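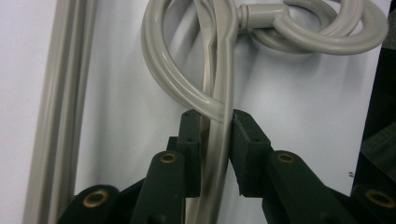

Tonneau_bleu me répondait le mois dernier qu'un seul fût de 205 litres ne sert à rien pour un potager, qu'il est plein en une averse et vide en deux soirs, et que je ferais mieux de garder mon argent pour des tomates du marché !

## Récupérer l'eau de pluie pour un petit potager : par où commencer ?

**pois_chiche_et_cie** - 03/06/2025

Bonjour à toutes et à tous,

Je relance donc le sujet, parce que cette réponse m'a piqué au vif et que je suis plus motivé que jamais. Nous avons emménagé à Marent à l'automne, avec un jardin tout en longueur derrière la maison, et je découvre les joies du potager. C'est formidable, je passe mes soirées dehors à regarder lever les haricots. Seulement voilà, en mai il n'a presque pas plu, j'ai arrosé au robinet tous les soirs, et quand j'ai relevé le compteur en fin de mois j'avais passé 3,794 m³ rien que pour le jardin (il y a un sous-compteur dehors, laissé par les anciens propriétaires). Ça m'a fait un choc.

Ma situation :

- une descente de gouttière côté cour, une autre côté jardin, toutes les deux en zinc
- un toit en tuiles, assez moussu sur le versant nord
- trois planches de culture, avec tomates, courgettes, haricots et un coin de salades qui montent en graines dès que je tourne le dos
- un terrain qui descend doucement vers le fond, donc la maison est plus haute que les légumes

J'ai déjà le fût de 205 litres, un ancien tonneau alimentaire récupéré avec son couvercle. Est-ce que je le branche et je vois venir, ou est-ce que je passe tout de suite à une vraie cuve ? Et est-ce que je peux me débrouiller sans pompe avec la pente ? Je suis assez bricoleur mais je n'ai jamais touché à une gouttière.

Autre chose qui me tracasse : les moustiques. Ma voisine m'a regardé d'un drôle d'air quand je lui ai parlé de tonneau.

Merci d'avance, je lis tout !

---

**la_binette_folle**

Oh que j'aime ce genre de projet ! Branche ton fût, sans hésiter. Tonneau_bleu n'a pas tort sur le volume, mais le premier fût apprend énormément : on voit à quelle vitesse il se remplit, où l'eau déborde, combien d'arrosoirs on tire vraiment. Après ça on achète la bonne cuve, alors que moi j'ai fait l'inverse et j'ai gardé pendant des années une citerne énorme posée au mauvais coin de la maison.

Pour te faire une idée : un millimètre de pluie sur un mètre carré de toit, ça donne un litre, moins ce qui se perd en route. Il faut prendre la surface au sol de la partie de toit qui s'écoule vers ta descente, pas la surface des tuiles en pente. Fais le calcul pour le côté jardin et tu verras que ton fût se remplit avec trois fois rien. C'est assez grisant la première fois, je suis sortie en chaussons sous l'orage pour écouter couler.

Dans l'ordre, voilà comment je m'y prendrais :

1. Monter un socle bien plat et bien stable. Un fût plein de cette taille dépasse les deux cents kilos, alors pas de palette fatiguée ni de parpaings en équilibre. J'ai mis des dalles sur un lit de sable damé, puis des blocs pleins par-dessus.
2. Poser le fût dessus, percer pour le robinet un peu au-dessus du fond. Les saletés se déposent tout en bas et on n'a pas envie de les tirer.
3. Repérer la hauteur du haut du fût sur la descente, et seulement à ce moment-là couper le zinc. Mesurer deux fois, vraiment.
4. Installer le collecteur avec son filtre à feuilles. Prends un modèle qui renvoie le trop-plein dans la descente, ça t'évite d'inonder le pied du mur.
5. Refermer avec le couvercle.

La pente, c'est un cadeau ! Plus le fût est haut par rapport aux planches, mieux ça coule. Tu n'auras jamais la pression du robinet, il ne faut pas espérer un jet ou faire marcher un asperseur, mais pour remplir des arrosoirs au bout du jardin ou laisser couler doucement au pied des courgettes, c'est parfait. Évite juste les points hauts entre le fût et les légumes, l'air s'y coince et tout s'arrête.

Pour les moustiques, ta voisine a raison de s'inquiéter. Couvercle fermé et moustiquaire très fine sur toutes les entrées d'air, y compris le trop-plein. Vérifie après chaque coup de vent. Les soucoupes oubliées sous les pots en fabriquent autant qu'un tonneau mal fermé, soit dit en passant.

Et paille, paille, paille. Chez moi à Lougher, le paillage a plus changé l'arrosage que toutes mes cuves. Une bonne épaisseur au pied des tomates une fois la terre réchauffée, et on arrose moins souvent mais plus longtemps. Les racines descendent, les plantes tiennent mieux, c'est un bonheur à voir.

---

**robinet_3**

Perso j'arrose au robinet le matin et ça va très bien. Si tu veux quand même une cuve, va voir chez Itum, ils ont des occasions au fond de la cour, il faut demander. Par contre ne bois pas l'eau du fût.

---

**versant_nord**

Quelques compléments, avec plaisir, car j'ai presque la même maison (tuiles, mousse et tout).

**La mousse.** Elle va t'envoyer des débris dans la gouttière, surtout après une période sèche. Rien de grave pour le potager, mais le filtre se bouche vite. Je nettoie le mien après chaque grosse pluie au printemps, puis beaucoup moins. En revanche, si quelqu'un a traité le toit avec un produit anti-mousse, je ne récupérerais pas cette eau-là pour des légumes. Pose la question aux anciens propriétaires, ou démarre avec l'autre versant.

**L'eau elle-même.** Elle n'est pas potable, robinet_3 a raison là-dessus. Mets une étiquette sur le robinet si tu as des enfants ou des invités qui se servent partout. Pour les salades que tu manges crues, arrose au pied, pas sur les feuilles, et lave bien. Et ne raccorde jamais ton installation au réseau de la maison, même avec une vanne entre les deux.

**Deux fûts au lieu d'une cuve.** C'est la solution que je préfère pour un jardin comme le tien ! Tu relies le second au premier par le bas, sur le même socle et au même niveau, et ils se remplissent ensemble. On peut en ajouter un autre plus tard. J'ai commencé avec un, je suis à trois, et j'ai eu des haricots magnifiques l'été dernier sans presque toucher au robinet de la maison.

**L'hiver.** Vide tout avant les gelées, laisse le robinet ouvert et remets la descente en position normale. J'ai perdu un très beau fût en oubliant ça, fendu de haut en bas.

**Le soir ou le matin.** Les deux marchent. Le matin, les feuilles sèchent vite et les limaces sont déjà couchées ; le soir, la terre garde mieux l'eau. Je change selon l'humeur et selon les limaces.

Un dernier conseil pour tes salades qui montent : ce n'est sûrement pas qu'une question d'eau. Essaie une variété d'été et sème-la à l'ombre des tomates, un petit rang tous les quinze jours. La batavia que je fais venir de la pépinière d'Istthorpe tient remarquablement bien chez moi. Il m'en reste un demi-sachet, si tu passes un message privé je t'en mets dans une enveloppe.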